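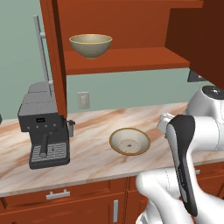 Chaltu Tesfamariam

How to Write an Obituary for Someone in Your Family

Most people who end up on this page have a day or so to get something written, have never done it before, and are running on very little sleep. If that's you, I'm so sorry for your loss. Get yourself something to drink, find a pad of paper, and we'll go through it together. I wrote my first one for my grandmother when I was twenty-two, at a card table in my aunt's living room in Dolholm with four relatives reading over my shoulder, and I've helped with a good many since then. It gets easier once the first line is down, I promise.

Before you write anything

Call the funeral home and ask three questions. When is the deadline, how long can the notice be, and who sends it to the paper? Some funeral homes handle all of it and some only post to their own website. If you're dealing with the newspaper yourself, ask how they charge. It may be by the line, by the inch, or by the word, and a photo is often extra. Our paper in Dolholm used to want everything by two in the afternoon to make the next morning's edition, and I have been on the wrong side of that deadline more than once.

Then gather the facts. You'll want:

Full legal name, maiden name, and any nickname people really used
Date and place of birth
Date and place of death, and age
Parents' names, with the mother's maiden name
Marriages, with dates and places
Schools, military service, and jobs
Churches, clubs, unions, lodges
Survivors, and those who died before them
Service time and place, burial, and where to send memorial gifts

Don't trust your memory on dates, even the ones you're sure of. I was certain my grandparents had married in September, and so was everybody else in the house, and the certificate said otherwise. Look in the family Bible, the marriage license, the discharge papers, the backs of old photographs. If you can't find a date, leave it out. "They were married in Farnidberg" reads perfectly well by itself.

Start with the plain announcement

The opening sentence has one job, and it's fine for it to sound like every other opening sentence. Here's one my friend Aurelio Orozco has kindly let me use, from the notice he wrote for his uncle:

Melquiades "Mel" Montes, 84, of Caltgate, died at home early in the morning with his family beside him.

Some families prefer "passed away" or "went to be with the Lord," and you should use whatever words you'd say out loud. If the person was better known by a nickname, put it in quotation marks right there at the top, so the fellow who only knew him from the bowling alley can find him.

Tell the life in order

You'll be tempted to be clever about structure. Save yourself the trouble and begin at birth. Parents, hometown, school, work, marriage, children, and on through. Keep the sentences short. If you get stuck, say it aloud to somebody as though they'd asked "So what did he do?" and write down your answer.

For Mel, the middle part went like this:

He was born in Fajardo, the fifth child of the family, and came to Caltgate as a young man to work at the feed mill. He stayed there 30 years, the last eleven as foreman. He married Refugio Villaseñor in the little church on Water Street, and they raised three daughters in the house he built himself.

You can see there isn't a fancy word in it, and yet I feel I know the man a little.

Add the things only your family would know

This is my favorite part, and the part people cut out and keep. Put in one or two small, particular things. "She loved to cook" could be anyone's mother. "She made her tamales on the first cold day of the year and would not be hurried into it" is somebody. Mel kept a notebook of every fish he caught, with the weight and the weather, and when he died the count stood at 1,079. Aurelio nearly left that out because he thought it was silly! His cousins talked him into it, and at the visitation people brought it up all evening long.

Call two or three relatives and ask each one for a story. Do it by phone if you can, because folks will say things on the phone they'd never type. A neighbor or an old coworker is worth a call as well. Dušan Ondrejka had worked beside Mel at the mill, and he was the one who remembered that Mel sang on the early shift.

List the survivors

Go slowly here - this is where feelings get hurt. The usual order is spouse, children, grandchildren, great-grandchildren, parents, brothers and sisters, then nieces and nephews. A child's spouse goes in parentheses after the child's first name, like this: Elena (Tom) Briggs of Farnidberg. Stepchildren, former spouses, and longtime companions are for your family to decide about, and it's best to decide before the notice goes out. If there are a great many grandchildren, you can give the number and skip the names.

After that come the ones who died before. "He was preceded in death by his parents, his brother, and an infant son" is the customary wording.

Finish with the arrangements

Give the day, the time, the full name of the church or funeral home, and the street address for people coming from out of town. If there's a visitation the evening before, put it first. Mention the luncheon if there is one. For memorial gifts, name the charity in full and check the spelling on its own letterhead.

A few words of caution

An obituary is a public thing, and dishonest people read them too. I leave out the home address, and many families now give only the year of birth. It's also kind to have someone sit at the house during the funeral.

You don't have to give a cause of death. You can if you want to, and some families find it a comfort.

Read it over

Read the whole thing aloud, slowly, and then hand it to somebody who wasn't in the room while you wrote it. Ask that person to check every name letter by letter. I once left an entire sister off a list, and she was very gracious about it, and I still think of it when I see her at the grocery store.

When the paper sends a proof, look at it the same day. Save a copy of the printed page, too, and tuck it in with the marriage license and the rest of the papers, where the next person who has to do this will know to look.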